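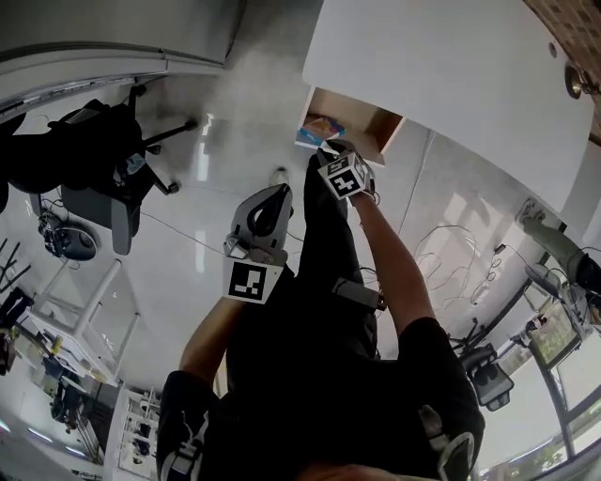 El rodaje de Satimance, adaptación en tres episodios de la novela homónima, terminó en octubre tras 27 jornadas. La productora Serent adquirió los derechos cuando el libro llevaba pocos meses en librerías y encargó el guion a una sola persona, que firma también la producción ejecutiva. La conversación se celebró en la sala de montaje de Litow, donde se prepara el corte definitivo.

La primera decisión fue de formato. «El contrato preveía un largometraje. Con 284 páginas de novela parecía razonable, pero la segunda parte transcurre en dos épocas y en dos horas quedaba reducida a flashbacks», explica la guionista. La cadena aceptó tres episodios de 52 minutos sin modificar el presupuesto por minuto, lo que obligó a concentrar los interiores en un único decorado.

El narrador en primera persona desaparece. Se probó una voz en off en las dos primeras versiones y se descartó en la lectura técnica. «Duplicaba información que ya estaba en el diálogo. Conservamos cuatro frases del libro y las dice otro personaje», señala. El orden de los capítulos también cambia: el juicio, que en la novela ocupa el final, abre el primer episodio.

El guion de rodaje se dividió en bloques por localización y no por episodio. Según la guionista, eso complicó la continuidad: «Había secuencias del tercer episodio rodadas la primera semana, con el texto todavía en revisión. Cada cambio se numeraba y se enviaba a todos los departamentos antes de las ocho de la tarde». El registro final recoge 2247 planos, de los que el montaje utiliza casi la mitad.

La música corre a cargo de Alexiou, estudio que trabajó sobre guion y entregó maquetas antes del rodaje. La mezcla está pendiente.

Sobre una posible continuación, la respuesta es breve: «Los derechos cubren un solo libro. No hay material escrito ni conversaciones abiertas». La cadena no ha comunicado todavía la fecha de emisión.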